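Temporary Housing and Access to Information: Residents' Experience of the Peltavden Relocation

Student project report, Department of Social Policy, Esimcombe College
Prepared by Leonilde Bettencourt and Dariusz Kozłowski
Project supervisor: Moushumi Sarkar

1. Purpose

This report examines how information was given to people living at the Peltavden reception site before and during its closure. The site housed asylum seekers awaiting a first decision and was closed by the regional authority in September. Residents were moved to shared housing in Esimcombe, Folum and Macedo. The project set out to establish what residents were told, in which languages, and how far in advance of departure.

2. Background

Peltavden opened as a short-term site with a planned capacity of 2000 places. At the time the closure was announced, the register showed 1071 residents. The authority's written plan stated that every household would receive a notice naming its destination and departure time. It also stated that families would be kept together and that school-age children would be enrolled in the receiving town before the move.

3. Method

Interviews were held with former residents in Folum and Macedo, with interpreters present when requested. Staff from 3 support organizations answered a written questionnaire. The authors also reviewed the notices posted at the site and the minutes of public meetings held in the receiving towns. Names of residents have been withheld. Aníbal Rebelo, housing officer in Folum, and Matilde Aguiar, legal adviser in Macedo, agreed to be named.
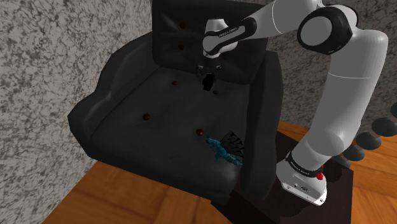

Conditions in the receiving housing formed a second part of the interviews. Under the agreement between the authority and the landlords, each unit was to be furnished before arrival, but the agreement did not define the term. Mr. Rebelo explained that his office accepted beds, a table and one seat per adult as the minimum. Anything of the order of a black leather armchair with a buttoned back and padded arms was outside the allowance and depended on donations. Residents in Macedo reported that beds were in place when they arrived, while several in Folum slept on mattresses during the first week. The questionnaire replies support both accounts.

4. Findings

4.1 Notice of departure. The plan called for written notice 4 days before travel. Most residents interviewed in Macedo had received it. In Folum, several households learned of their destination from the bus list on the morning of departure.

4.2 Language. Posted notices were issued in English and French only. Residents who read neither language relied on neighbors or on support staff. Ms. Aguiar reported that two of her clients missed legal appointments after misreading the date on a notice.

4.3 Schooling. Enrollment was complete in Esimcombe before the first arrivals. In Folum, the school office did not receive the list of children until after the buses had arrived, and places were assigned one at a time.

5. Limitations

Residents sent to Esimcombe are represented only through the questionnaire, as no interviews could be arranged there. The regional authority declined to comment while its own review was in progress.

6. Recommendations

The authors recommend that notices be translated into the languages recorded on the site register, and that receiving schools be given lists of children when destinations are assigned. Future housing agreements should include a written inventory for each unit, signed by the landlord and the housing officer before residents arrive. The authority should also name one contact person in each receiving town and print that person's telephone number on the notice of departure.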